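# How a country can change its leader before an election

Most people think a president or a prime minister leaves office only when the voters choose somebody else. Elections are the usual way, but there are others. This page explains three of them, using a made-to-measure set of rules from the country of Lomari. Real countries differ in the details, so check the constitution of your own country if you want to know its exact rules.

## Some words you will need

**Constitution** — the highest set of rules in a country. Every other law has to fit with it.

**Parliament** — the group of elected people who make laws. Each one is called a member.

**Motion** — a formal proposal that members discuss and then vote on.

**Cabinet** — the ministers who run departments such as health, schools and transport.

**Term** — the length of time a leader is allowed to stay in office.

## Way 1: Resignation

To resign means to give up a job by choice. A leader in Lomari who wants to resign writes a short letter to the Speaker, the person who runs the meetings of parliament. The letter has to be signed. It does not have to give a reason.

Sometimes a leader resigns because of illness. Sometimes the leader's own party has asked for it. A party can ask, but it cannot sign the letter. Until the Speaker has received it, the leader is still the leader.

## Way 2: A vote of no confidence

"Confidence" in this case means trust. In a vote of no confidence, members say whether they still trust the leader to govern.

The steps in Lomari are as follows.

1. A member writes the motion and hands it to the Speaker.
2. The Speaker checks that it follows the rules.
3. Parliament waits 10 days, so that every member can read the motion and travel to the capital.
4. Members debate it. The leader has the right to reply.
5. Members vote.

The motion passes if more than half of all members vote for it. Members who stay at home still count as part of "all members", so staying away has the same effect as voting against.

If the motion passes, the leader and the whole cabinet must go. This does not mean that they have broken the law. A no-confidence vote is a political decision, and members may vote for any reason they like. 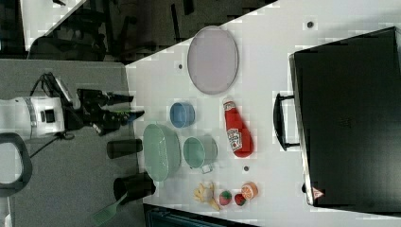
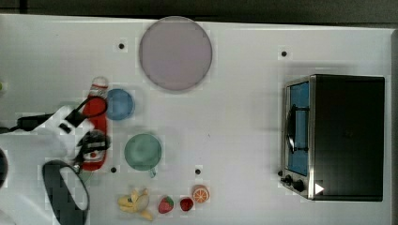 *A white robot arm at a white table, in both pictures.*

## Way 3: Removal for serious wrongdoing

The third way is often called impeachment. It is used when a leader is accused of something serious, such as taking public money or ignoring the constitution.

It is harder than a no-confidence vote. There must be evidence, and the leader must be allowed to see it and answer it. In Lomari there are 2 stages. First, a panel of judges studies the evidence and writes a report. Then parliament reads the report and votes. More than half is not enough at this stage: two thirds of the members must agree.

A leader who is removed in this way may lose the pension that former leaders normally receive, and may not hold public office again. A leader who resigned, or who lost a no-confidence vote, keeps both rights.

## Who takes over?

A country cannot be left without a government, so the constitution names a person to take over for a short time. This person is called the acting leader. In Lomari it is the deputy. An acting leader can sign ordinary papers and keep departments running, but may not call a referendum.

Parliament then elects a new leader from among its members. The new leader finishes the old term and does not start a fresh one.

## Can ordinary people start the process?

They cannot vote on the motion, but they can send a petition. In Lomari, a petition with 500 signatures must be read aloud in parliament. Members do not have to do what it says. The towns of Trolleck and Ustano have both sent petitions of this kind — the one from Trolleck was debated, and the one from Ustano was read and noted.

People can also write to their own member, join a peaceful march, or vote differently at the next election.

## Check the word

*Interim* is another word for "acting". Newspapers use both, and they mean the same thing here.

Last updated: September 30, 2025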